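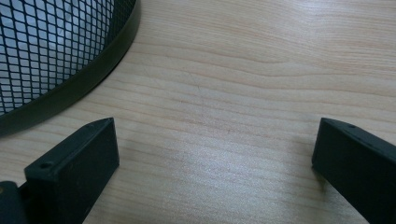
ok so it's been a while since I did one of these, but I have now quit three budgeting apps in one year and I have Thoughts. long thread, get a snack

for context: I'm not bad with money exactly. rent gets paid, nothing is on fire. but if you asked me in the middle of any month what I had left to spend I would've told you a number with total confidence and been off by a car payment

so last winter I decided I'd become a Person Who Tracks Things. I downloaded Kasto because everybody in my feed was downloading Kasto. it's very pretty! there's a little bar that fills up when you log something! I logged a sandwich and felt like an accountant

Kasto's whole deal is categories. it starts you off with 54 of them. fifty-four!! there's one for "coffee" and a different one for "cafe" and I spent a real part of an evening deciding which one a muffin goes in

(cafe. I went with cafe. then I changed it to groceries because I bought it at the grocery store. then I had to go back and move the other muffins)

you can delete categories but only one at a time, and each time it asks if you're sure, and then it asks what you'd like to do with the things that were in there. I had nothing in there. I'd had the app for a day

anyway I lasted until spring with that one. what killed it was a trip. I went five days without logging, came home to a wall of little red dots, and just never opened it again. I still get the emails. "your budget misses you"

next up was Tello, which connects to your bank and does the sorting for you, so no muffin decisions. I was so excited about this!! I told everyone at work

Tello thought my dentist was a restaurant. Tello thought my rent was a "one-time treat." I would fix it and the next month it would be a one-time treat again

also, and maybe this is a me problem, when the app does all the sorting I just don't look. I'd open it, see a pie chart, go "nice pie," and close it. I could not have told you one fact from that pie

the thing I do still miss from Tello is the list of subscriptions. it dug up a cloud storage plan I'd been paying for since two phones ago. so if you only want it for that, do the free trial, write down the list, cancel everything, cancel Tello

third one I'm not going to name because it's made by a really small team and the guy who answered my support email was lovely. it just wanted me to "set an intention" every morning and I don't have intentions before 9 am

ok so here's what I do now and it's so boring I'm almost embarrassed to post it. I use a paper notebook and a calculator. that's the system

the notebook is one of those skinny Totament ones with the soft cover, they sell them by the register at the office supply place in Trandton. any notebook works. I like that one because it fits in my coat pocket and the paper doesn't bleed

on the first page of each month I write what comes in. under that I write everything that goes out no matter what: rent, phone, power, insurance, the bus pass, the gym (I go to the gym! sometimes!). subtract. that's the number

then I take the number and split it by week. mine comes out to 165 a week right now, for food and fun and whatever else walks up and asks for money. 165. I know that number the way I know my own zip code

every time I buy something I write it down and subtract it from what's left. no categories. just "groceries 41" and the new total. I don't write what kind of groceries. a muffin is a muffin

when the week's over, if there's anything left it goes in savings, even if it's four bucks. especially if it's four bucks, I get weirdly happy about moving four bucks

if I go over, I write the minus number at the top of the next week and start from there. that's it. no red dots. I went over by 30 in July because of a birthday dinner, and the following week I ate a lot of eggs, and then it was fine

I sit down with it after dinner, kitchen table, five minutes, usually less. I put my receipts in a pile and go through the pile and throw them out. I look forward to it now?? there's something about crossing a thing off with a pen

things people asked me last time I mentioned this, so I'll just do them all

"what about stuff that only comes up once in a while, like car registration." ok yes this got me the first couple months. now the back page of the notebook has a list of the big once-a-year things. I added them up, divided by 12, and that goes in the goes-out-no-matter-what pile. it sits in a separate savings account and I pretend I can't see it

"do you write down cash." yes. cash is the sneakiest one. if I take out 40 I write down 40 right then and after that it's gone, I don't care what it turned into

"what if you lose the notebook." then I lose it! I'd be annoyed for a day and start a new page. my bank still knows what I spent. the notebook is for me to feel it, if that makes sense

"doesn't this only work if you live alone." maybe! I do live alone. my sister tried it with her husband and they keep it on the fridge on a clipboard, each of them with a different color pen. she says there has been one argument and it was about garden hoses

"what about credit cards." I write it down the day I swipe, same as anything else. then I pay the card every week when I do the savings thing. paying it weekly changed more for me than any app did, and I resisted it for years for no reason at all

"isn't a spreadsheet just better." for you, maybe, and I love that for you. I made a spreadsheet once and spent the whole night picking the font

ok the part people actually want, which is numbers. I started this in spring with nothing in savings, like a really round and perfect nothing. I now have 600 in there that isn't for car registration or anything else. it's just sitting there being mine

I know 600 isn't a huge amount to a lot of people reading this. to me it's a new tire AND a vet bill without calling my mom. I slept differently the week it went over 500, I'm not kidding

stuff I still haven't figured out: gifts. every time. I see a thing that's perfect for someone and the notebook leaves my mind completely. open to suggestions on this one

someone in my replies last time said they buy one gift a month all year and keep a drawer. I tried the drawer. I ate what was in the drawer (it was fancy chocolate, I'm only human)

also haven't figured out what to do in a month with five weeks in it. right now I just stretch the last one and get grumpy. I think the fix is to go by paycheck and not by month but that means redoing my first page and I like my first page

oh and the returns thing! if I return something I add it back in on the day the money shows up, not the day I mail it. I learned that one the hard way with a pair of boots. the boots people took three weeks

if you want to try it, start in the middle of the month, don't wait for the first. I waited for the first like four times. just write down what's in your account, take out the bills that are still coming, divide by the weeks you've got left, go

and don't buy a nice pen for it until you've filled a month. I bought the nice pen for Kasto. Kasto is an app. I don't know what I was thinking there

anyway that's the thread. I'm off to write down a burrito. tell me your systems, I read all of them, and if you have a gift solution please put it at the top so I see it

edit because a bunch of you asked: the notebook is the lined one, the grid one is wider and won't fit in a pocket. and yes it comes in green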